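# The Gruda writing desk, in cream

Hi, I'm Roxana Guzmán, and I buy, fix up and sell desks and small tables from a unit in Clultutbridge. Most of what I sell is old. The Gruda isn't – it's a new desk in an old style, built for me by a little workshop called Zalewska, and I've wanted to put my name to something like it for years.

I kept selling vintage French-style desks to people who loved them for a month and then wrote to me about the drawer sticking. Or the wobble. Or the fact that their knees hit the front every time they sat down! So I took a pile of those complaints to Zalewska and asked if we could keep the curves and lose the headaches. We got there in August, after more test pieces than I'd like to admit (the first one is my plant stand now).

## What you get

- Solid beech legs and frame, painted cream in a soft satin finish
- Curved cabriole legs with carving
- A shaped apron, carved to go with the legs
- Top measuring 127 cm wide
- Four felt feet, plus 2 spares taped inside the packing
- A small pot of touch-up paint

It comes in one piece, legs on. That makes it a pain to get up a narrow staircase, so please measure your doors and your turns before you order. I've had one go back down three flights and I felt terrible for everybody involved.

## The color

People ask about this more than anything else. It's a warm cream, a bit like the inside of a banana skin, and it goes yellower under lamps than it does by a window. If your walls are bright white it will look darker than you expect. I can mail you a painted chip of wood for free, and I really do think you should ask for one. Put it on the floor where the desk is going and leave it there a day or two.

If cream isn't your thing, the Prela is the same desk in a dark walnut stain. The wait is longer on that one.

## How it looks on a hard floor

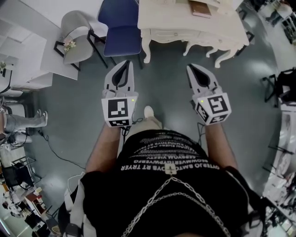 I used to think a desk like this needed a rug and floorboards and maybe a chandelier, and I've changed my mind completely. The cream is pale enough to stand out on a plain gray-green epoxy floor, and with all that curve in the legs you don't need much else around it. I'd keep the top pretty clear too – a brown book or notebook is plenty for me, and it warms the paint up nicely. On any smooth hard floor, do put the felt feet on first, or it'll creep away from you every time you lean on it.

## Looking after it

Damp cloth, then a dry one. No spray polish, please, it leaves a film in the carving and you'll be in there with a cotton swab for an hour. Dust settles along the apron, and a soft paintbrush gets it out faster than anything I've tried. Use a coaster for mugs.

## Price and delivery

The Gruda is $500, plus delivery. I drive the local ones over myself and carry them in with a helper. Further out they go by a two-person service and take about 5 working days once the desk is finished. Small chips from the trip can be sorted with the touch-up pot, and for anything bigger, send me a photo and I'll arrange a swap.

Come and sit at one first if you can. Message me before you set off, as I'm often out on deliveries, and bring your own chair if you're fussy about height (I am, so I get it).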